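Colored Plates and Trays: Table Setups

Gallery — updated 24 June 2024

These are the table setups we use for sorting and serving activities. Everything on this page is plain colored tableware, arranged on a light table with small round items to move from one place to another. The plates have no pattern and no lettering, so the color is the only thing that tells one from the next.

The tableware comes from two sources. The round plates are from the Bendberg range and were bought as open stock. The larger trays came in a mixed carton from Karabulut, and the colors in that carton were a little different from the ones in the catalog. We kept them anyway. A sage tray next to a mint plate makes a harder sort than red next to blue, and that is useful once the easy setups have been done a few times.

Notes on the setups

Plates go at the back of the table and the tray goes in front. The tray is the starting point. Items are taken from it one at a time and put on the plates. For a clearing activity the order is reversed, and everything ends up back on the tray.

The round items are kept in a lidded tub on the shelf. There are 69 of them at the moment, in mixed colors and with mixed surfaces — smooth, lumpy and slightly rough. Anything that has lost its shape is taken out of the tub in October, when the whole set is washed and checked.

Trays mark more easily than plates. Warm water and dish soap take off most of it, but older stains tend to stay. We do not use scouring pads on the glossy ones. The plates are stacked by color after drying, with pink on top.

Setups can be used by 2 people at one table. With more than that, put out a second tray. The full set, including spares, comes to 140 pieces and fits in 4 storage boxes under the Merkorance shelving.

The gallery

1. Three plates and a green tray

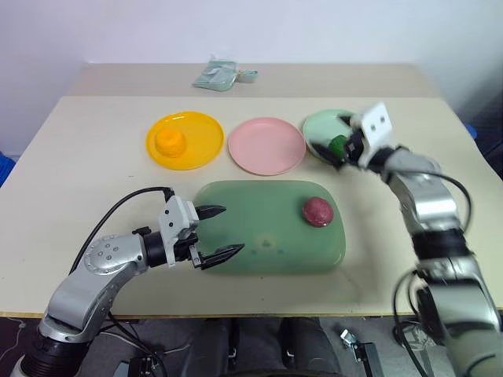

Yellow, pale pink and mint green plates in a row, with the sage green tray in front. A lumpy orange piece is on the yellow plate and a dark red ball is on the right side of the tray. The pink plate is empty. The tray has a few faint stains near the middle.

2. Storage and loans

The boxes are labeled on the short side. Put the trays in first, flat, and stand the plates on edge beside them with a cloth between colors. The tub of round items travels separately.

Sets can be borrowed for a week. Please return them clean and dry, and leave a note in the box if a plate is chipped or a piece is missing. Replacement plates are ordered twice a year.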